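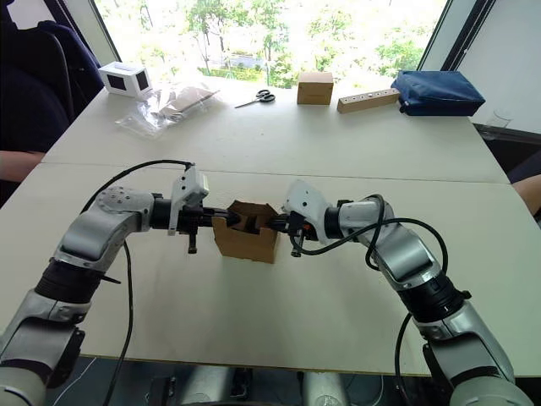

Odette Krasner
Buyer, Countertop Cooking

Flonar Countertop Pizza Oven

Price: $463
Weight: 35 lb
Warm-up time: 22 minutes (our test, door closed)
Warranty: 2 years, parts only
Item status: in stock

Flonar says this oven brings "true pizzeria results" to any kitchen. I've eaten in enough pizzerias to wonder which one they had in mind. It is a decent electric oven with a good stone, and we sell it as that.

The stone is the reason to buy it. It holds heat well enough to brown the bottom of a thin crust before the cheese starts to weep oil, and most ovens in this price range can't do that. The top element is weaker. If you like dark blisters on the rim, you will have to move the pie up close to it near the end, and the oven gives you very little room to do so.

Flonar's booklet claims the oven is ready in half the time we measured. Maybe it is, if you only want the air hot. We waited for the stone, then baked a plain cheese pie. Baking sooner gave us a pale bottom, and I would ignore the green ready light altogether.

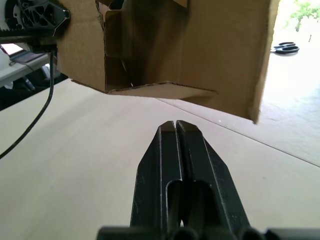
Trusatwood Kitchen Supply – Cooking Equipment Department

Who should skip it

Anyone feeding a crowd. The stone needs a rest between pies or the third one comes out soft in the middle. A small cafe that sells a few slices at lunch could live with that. A bar with a busy Friday kind of crowd could not.

Anyone short on counter space, too. The oven needs clear air on both sides and behind it, and the side panels get hot enough to hurt.

What comes with it

Oven, stone, crumb tray, power cord, booklet. The metal peel shown in Flonar's ads is sold separately. We carry the Blomqvist peel, which costs less and has a longer handle. The recipe cards are included, and the dough on the first card is far too wet for a beginner – use less water than it says.

Is the September model worth waiting for?

Flonar promises a stronger top element. They promised one for the last model as well. If the price goes up with it, I'd look hard at what you get for the money.
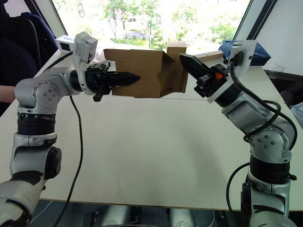
Open box, held over the table from both sides.

Shipping and returns

Ships by ground only. Unused ovens may come back in the original carton. A cracked stone must be reported on the day of delivery, so open the carton and check it before you sign.

Page last checked 17th June.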